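News > Open days > Utotwood test road

February
By the Bashir press office

Bashir to open its Utotwood test base to the public

Bashir is to hold an open day at its Utotwood base next month, with rides in a car that steers, brakes and keeps its speed without help from the person behind the wheel. Entry is free. Rides must be booked ahead.

The car runs on Gamine, the driving system Bashir has been building at its Ustness workshop. A trained safety driver will be in the driver's seat on every run and can take over at any moment by turning the wheel or touching either pedal. Each car will carry up to 3 guests.

The route leaves the base by the main gate, follows the country road towards Ustness, turns at the depot and comes back the same way. It is 7 kilometres long, and the top speed on the day will be 80 kilometres an hour. The road will stay open to other traffic. Farm vehicles use it at most times of year, and the safety driver will take over if one pulls out close ahead.

There are 97 ride places in all. Passengers must be aged twelve or over, and those under sixteen need an adult with them in the car. Anyone who does not get a place can follow the runs on a screen in the main hall, where the view from the car will be shown next to a plain drawing of what the system has picked out.

The workshop will also be open. Staff will have a steering unit on the bench with its cover off, and visitors can turn it by hand and watch the readings change. A second bench will deal with braking. Engineers from the Ustness team will be on hand all day to answer questions, including questions about faults and about runs that were stopped early.

Doors open at 10am and the last ride leaves at 3.30pm. Parking is in the field beside the gate, with level parking next to the hall for those who need it. Dogs on leads are welcome in the yard but cannot go in the cars or the workshop. Hot drinks and sandwiches will be on sale.

Ride places can be booked through the Bashir website or at the Ustness office during working hours. If heavy snow or thick fog stops the rides, the hall and workshop will open as planned and those with bookings will be offered another date.
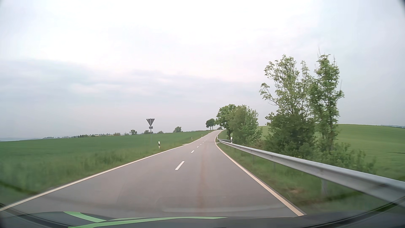 Gamine works out the car's place in the lane mainly from painted lines, and engineers will talk through that part of the system in the hall at 11am and 2pm. On a stretch with a solid line at each side and a broken white line down the middle, it has three marks to measure against. The talk will also cover bends beyond a rise, such as the one ahead past the start of the metal guardrail, where the lines can be followed only so far and the car has to plan its speed with less to go on. Each talk lasts twenty minutes and no booking is needed.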